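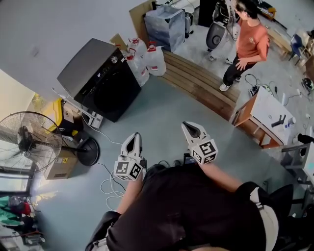 トラルティア巡礼路

トラルティア巡礼路(トラルティアじゅんれいろ、Traltia Way)は、山麓の町ジェルティエ(Jeltier)から海沿いの聖地トラルティア(Traltia)に至る長距離の徒歩道である。全長は211キロメートルとされ、公式案内では24の行程に分けられている。中世以来の巡礼路として紹介されることが多いが、現在の経路が一本の道として歩かれていたことを示す中世の史料は知られておらず、その古さについては見解が分かれている。

目次
1 名称
2 経路
3 歴史
3.1 伝承
3.2 史料
3.3 近代以降の整備
4 祭礼
4.1 フォテセッティの灰祭り
4.2 その他の行事
5 食文化
6 宿泊と歩行の実際
7 踏破証明と利用者数
8 評価と批判
9 脚注的事項
10 関連項目

名称

「トラルティア巡礼路」という呼称は、英語の旅行案内書『ホイットフィールド』(Whitfield)が用いた Traltia Way の訳語として定着した。地元では長く、区間ごとに「塩の道」「粉ひき道」「上の道」などと呼び分けており、全区間をまとめて指す固有の語はなかったとみられる。ジェルティエの年配の住民のあいだでは、今も「上の道」のほうが通じやすいという。

観光案内では、古語で「聖者の歩いた道」を意味する語が地名トラルティアの由来であると説明される。しかしこの語源説を裏づける用例は示されたことがなく、案内書以前の文献にも見当たらない。地形を表す語、特に「渡し場」または「浅瀬」に関わる語に由来するとの説もあり、河口に位置する旧市街の立地とは整合する。ただし、こちらも音の類似に頼る部分が大きく、確定には至っていない。

経路

起点はジェルティエの旧税関前の広場である。道は町を出ると葡萄畑の中を緩やかに登り、やがて石灰岩の尾根に取りつく。最高地点は標高1,941メートルの峠で、春先まで残雪があり、3月中は谷沿いの迂回路を使うよう掲示が出る。迂回路は車道との重複が長く、歩行者の評判は芳しくない。

峠を越えた道は牧草地を下り、経路のほぼ中間にあたるフォテセッティ(Fotesetti)に入る。沿道で最も大きな町であり、食料品店、薬局、靴の修理店がそろう。案内書の多くはここでの休息日を勧めているが、どの宿を使うかまで指定しているものがあり、記述の中立性には留保が必要である。

フォテセッティから先は川に沿って西へ向かう。前半に比べて起伏は小さく、ポプラの並木と灌漑水路が続く。終盤は塩田跡の堤防を歩き、河口の橋を渡ってトラルティアの旧市街に達する。終点は聖堂の北扉とされる。もっとも、北扉は祭礼の期間を除いて閉じられており、到着した歩行者は南側の通用口から入ることになる。

標識は青地に白い貝殻形の図案で統一されている。この図案は地域の伝統的な巡礼の印と説明されるが、沿道の教会や墓碑に同じ形の彫刻は確認されていない。より有名な他の巡礼路の意匠を借りたとみるのが自然であろう。

歴史

伝承

広く知られた伝承によれば、嵐で難破した隠者が河口の岩に流れ着き、そこから東の山へ向かって歩いた。隠者が一夜を過ごした場所には泉が湧き、のちに人々が泉をたどって逆向きに歩いたのが巡礼の始まりであるという。

泉の数は伝承の版によって異なる。現在の公式案内では各行程に一つずつ泉が割り当てられているが、古い版ではこれより少なく、行程の数と一致するようになったのは経路の整備が始まってからである。割り当てられた泉の中には、牧畜用の水槽や公営水道の蛇口も含まれている。飲用の可否は現地の掲示に従う必要がある。

史料

沿道の教区記録には、トラルティアの聖堂に詣でる人々への施しが断片的に記されている。これらの記録から、近隣の村々から聖堂へ向かう参詣の習慣があったことは認めてよい。一方、記録に現れる参詣者の出身地はいずれも川の下流域に限られ、山を越えてジェルティエから来た人物の例は挙げられていない。

ジェルティエ側に残る通行税の帳簿には、峠を越える塩と羊毛の取引が詳しく書かれている。巡礼者は通行税を免除されたため帳簿に載らないのだ、という反論もある。この説明は成り立たないわけではないが、免除の規定そのものが見つかっておらず、不在の記録を存在の証拠に読み替えている点で弱い。

峠の頂にある石積みの小屋は、しばしば「巡礼者の救護所」と紹介される。建物の様式からは用途を特定できず、羊飼いの避難小屋とみる意見が有力である。小屋の脇に立つ説明板は救護所説だけを載せている。

以上から、現在の巡礼路は、下流域の参詣道と山間部の交易路という性格の異なる二つの道を後からつないだものと考えられる。どちらの道も古いことは確かであり、全体を「中世の巡礼路」と呼ぶことの当否は、古さをどこで測るかによって変わる。

近代以降の整備

経路が一本の徒歩道として示されたのは、『ホイットフィールド』が沿道の町を結ぶ地図を掲載してからである。同書の初版では経路の一部が破線で描かれ、「道は判然としない」との注記が添えられていた。後の版では破線が実線に改められ、注記も削られている。破線の区間で新たな調査が行われたかどうかは明らかでない。

整備に伴い、古い荷車道のいくつかは舗装され、私有地を避けるための付け替えも行われた。フォテセッティの東では、道がぶどう酒醸造所の売店の前を通るように変更された。変更の理由は「安全の確保」と発表されたが、旧道は交通量の少ない農道であり、新しい経路は県道を二度横断する。

祭礼

フォテセッティの灰祭り

沿道の行事として最もよく知られるのが、冬の終わりにフォテセッティで開かれる灰祭りである。住民は古着を裏返して着込み、顔に煤を塗って町を練り歩く。日没後には麦わらで作った「冬の奥方」が広場で焼かれ、その灰を少量ずつ紙に包んで持ち帰る。灰を畑にまけば霜を避けられるとされる。

観光資料はこの祭りを「キリスト教以前の太陽信仰の名残」と説明するのが通例である。同様の説明は各地の謝肉祭について繰り返されてきたもので、この町に固有の根拠があるわけではない。町の記録で確かめられるのは、煤を塗った若者が騒いで罰金を科されたこと、焚き火が一時禁じられたことなどで、信仰の内容に触れた記述はない。裏返しの古着についても、晴れ着を煤で汚さないための工夫という平凡な説明が可能である。

かつては夜半まで続いた行列は、近年では午後5時に始まり、宿の夕食の時刻に間に合うように終わる。住民の一部は観光客が帰った後に改めて集まり、こちらを本来の祭りとみなしている。後者の集まりは案内書には載っていない。

その他の行事

トラルティアでは春に「扉開き」が行われ、聖堂の北扉が開放される。扉をくぐった者は一年の旅の安全を得るという。行事の形式は整っているが、北扉は聖堂の改修の際に設けられたもので、それ以前の行事がどの扉で行われていたのかは不明である。

ジェルティエの葡萄畑では、剪定した枝を束ねて燃やす「枝焼き」がある。もとは各農家が別々に行う農作業であったものを、町が日をそろえて催しに仕立てた。その経緯は町の広報にも書かれており、沿道の行事のなかでは由来の説明が例外的に率直である。

食文化

山側では豆と塩漬け肉の煮込み、川沿いでは鰻の酢煮、河口では貝の粥が供される。冬から早春にかけては煮込みの季節とされ、フォテセッティの食堂では灰祭りの期間に限って豚の耳を加える。

「巡礼者の煮込み」の名で出される料理は、沿道の食堂に共通する定食である。巡礼者が鍋を背負って歩き、村ごとに具を足していったという由来が品書きに印刷されているが、重い鍋を担いで峠を越えたという筋書きは、荷を軽くしたい徒歩旅行者の習慣と合わない。料理の構成は山側の家庭の煮込みと変わらず、川沿いの食堂では以前は出されていなかった。味についての不満は少なく、疑わしいのはもっぱら名前の部分である。

菓子では、灰祭りに揚げる薄い生地の菓子がある。蜂蜜をかけるか砂糖をまぶすかで東西の好みが分かれる。境界は川の渡し場にあるといわれるが、どちらの食べ方も双方の町で見られる。

宿泊と歩行の実際

沿道には公営の簡易宿、教区の宿、民宿がある。公営宿は予約を受けつけず、到着順に寝台を割り当てる。山間部の宿は冬季に閉まるところが多く、3月の歩行では開いている宿の間隔が公式の行程と一致しない。歩行者は事前に町役場へ電話で確認するのが確実である。案内書に「通年営業」とある宿にも、暖房のない宿が含まれる。

公式の行程は一日あたりの距離が短く、健脚の者であれば二行程を続けて歩くことができる。案内書は「沿道の文化に触れるための配分」と説明している。各行程の終点が例外なく有料の宿のある集落に置かれ、途中の水場や野営に適した草地にほとんど触れないことから、宿泊数を増やす意図を指摘する声もある。ただし峠の前後に限れば、短い行程は天候の急変に備えるうえで妥当といえる。

靴は排水のよいものが勧められる。塩田跡の堤防は雨の後にぬかるみ、川沿いの区間では増水時に飛び石が沈む。荷物を次の宿まで運ぶ業者もあるが、山間部では車道から離れた宿に配達できない。

踏破証明と利用者数

歩行者は起点で手帳を受け取り、宿や教会で印を集める。終点で手帳を示すと踏破証明が交付される。公表された直近の年間交付数は2,568件である。

この数字は利用者数としてしばしば引用されるが、扱いには注意を要する。証明は最後の五行程を歩けば交付されるため、全区間を踏破した人数とは異なる。印は食堂や土産物店にも置かれていて、歩いたことを直接に証するものともいいがたい。逆に、手帳を持たずに歩く人や、数年に分けて歩く人の多くはここに含まれない。全区間を続けて歩いた人の統計は公表されていない。

動機の調査では「宗教的または精神的な理由」が最多と発表されている。設問では両者が一つの選択肢にまとめられており、「景色を楽しむため」や「運動のため」は別々に分けられていた。信仰による歩行者の割合をここから読み取ることはできない。

評価と批判

旅行案内書や雑誌の評価はおおむね好意的で、混雑の少なさ、川沿いの景観、食事の安さが挙げられる。「手つかずの巡礼路」という表現も多いが、経路の付け替えや行事の時刻変更を経た現状に対して適切な語かどうかは疑問である。

批判としては、史実と伝承を区別しない説明板、車道と重なる迂回路、夏季の水場の不足などがある。説明板については、伝承に基づく記述に「伝えられるところでは」の一句を加える改訂が行われた。この一句は各国語版のうち一部にしか入っておらず、英語版では従来どおり断定形のままである。

他方、起源の疑わしさは歩く価値と関係がないとする立場もある。峠道も川沿いの道も、それぞれ長く使われてきた実在の道であり、一続きに歩くという習慣が新しいからといって、沿道の村や橋が古さを失うわけではない。この立場の難点は、それならば宣伝文から「中世」の語を外しても支障がないはずであるのに、外す提案がそのたびに退けられてきたことにある。

脚注的事項

経路の全長は測定方法により異なる。本項の数値は公式案内によるもので、冬季の迂回路を含まない。

峠の標高は頂部の標柱に記された値による。標柱は道の最高点からやや離れた岩の上に立っている。

『ホイットフィールド』の版による経路の違いについては、初版と現行版の地図を比較した。途中の版は未確認である。

関連項目

巡礼
謝肉祭
塩の道
長距離自然歩道
創られた伝統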